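Notes for Week 6: Two Arms, One Table

Welcome back, everybody! Last time we talked about teaching one arm at a time, and I promised we'd get to the harder (and, I think, much more fun) business of getting a pair to share a tidying-up job – so please have your Bikex worksheet handy.

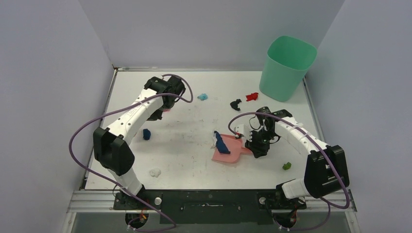
Timing is where most groups get stuck, so go slowly at first. Our class set now holds 2,646 practice runs, and 2,387 of those are clean enough to train on. Please add your own by Friday, and do write down which arm moved first.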